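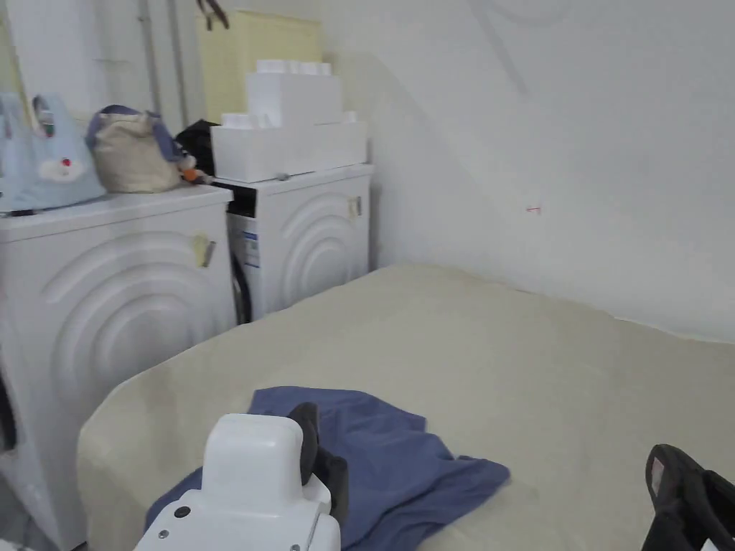
Bolico Regelmappe für Handgreifer-Aufnahmen in Wohnräumen
Artikel-Nr. 2000-16 | Hersteller: Prollham | Stand: 22. Sep. 2025

Einzelmappe 112 Euro, Teampaket 479 Euro, jeweils inkl. MwSt. Auf Lager.

Ich verkaufe hier bei Mallberg ja vor allem Geräte, und trotzdem ist die Bolico-Mappe das Produkt, über das ich am Telefon am längsten rede. Wer mit Handgreifern Demonstrationsdaten aufnimmt, hat meistens eine gute Anleitung für das Gerät und gar keine für den Raum, in dem es benutzt wird. Im Labor geht das noch. In einer fremden Wohnung, mit Wäsche, Taschen und Kram von anderen Leuten ringsum, wird es schnell unübersichtlich!

In der Mappe stecken 16 laminierte Karten im Format A5, ein Protokollblock und ein kurzes Heft mit Erläuterungen. Die Karten sind so geschrieben, dass man sie zwischen zwei Durchgängen lesen kann. Also kurze Sätze, große Schrift und auf der Rückseite Platz für eigene Ergänzungen (mit Folienstift, der liegt bei).

Worum es auf den Karten geht

Karten 1 bis 4: Einwilligung und Privates. Wer wohnt hier, was darf aufs Bild, was wird vorher weggeräumt oder abgedeckt? Karte 3 ist meine Lieblingskarte, da geht es um Bildschirme, Post und Etiketten.

Karten 5 bis 9: Arbeitsfläche. Ablageplatz für den Greifer festlegen, Kabel und Gurte weg, Stolperstellen prüfen. Für Betten und Sofas gibt es eine eigene Karte – weiche Flächen geben nach, und ein abgelegter Greifer kippt darauf leichter um als auf dem Tisch.

Karten 10 bis 13: Textilien. Greifpunkt, Zugrichtung, wann man loslässt und neu ansetzt.

Karten 14 bis 16: Abbruch, Schäden, Abschlussprotokoll.
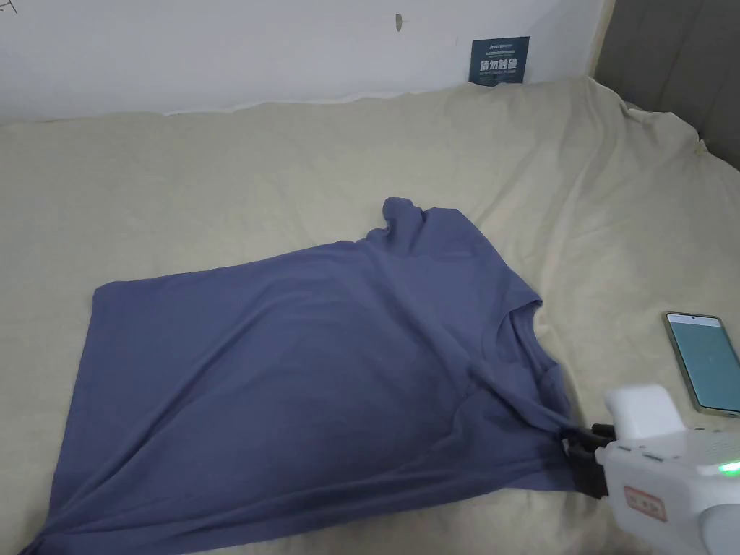 Foto: Pongsiri

Bei Kleidung bin ich inzwischen ziemlich streng. Wenn die schwarzen Finger so am Rand eines T-Shirts zupacken und der Stoff Zugfalten wirft, gehört laut Karte 11 ein Blick auf die Falten dazu: Laufen sie vom Griffpunkt weit in den Stoff hinein, wird nachgelassen. Klingt pingelig, aber ich habe selbst schon ein Bündchen ausgeleiert, und das Hemd war nicht meins. Karte 5 sagt außerdem, dass ein Handy nicht direkt neben den Greifer gehört, und Karte 3 will das Display aus haben.

Auch Hinweisschilder kommen vor. Ein „请勿触碰“ (bitte nicht berühren) hilft nur denen, die es lesen können, deshalb empfiehlt das Heft Schilder in allen Sprachen, die im Haushalt und im Team gesprochen werden. Die Mappe selbst gibt es auf Deutsch und Englisch, eine chinesische Fassung ist für November angekündigt.

Was die Mappe nicht leistet

Sie ersetzt keine Risikobeurteilung und keine Rechtsberatung zum Datenschutz. Wer später einen echten Roboterarm in denselben Räumen laufen lässt, braucht dafür eigene Unterlagen. Ich sage das lieber gleich, die Frage kommt jede Woche.

Lieferumfang Einzelmappe: 16 Karten, Protokollblock, Heft, Folienstift, Ringmappe.
Lieferumfang Teampaket: fünf Einzelmappen, dazu die Protokollvorlage als Datei zum Anpassen.

Versand innerhalb von zwei Werktagen. Nachfüllblöcke bitte per Mail bestellen, die habe ich noch nicht im Shop angelegt.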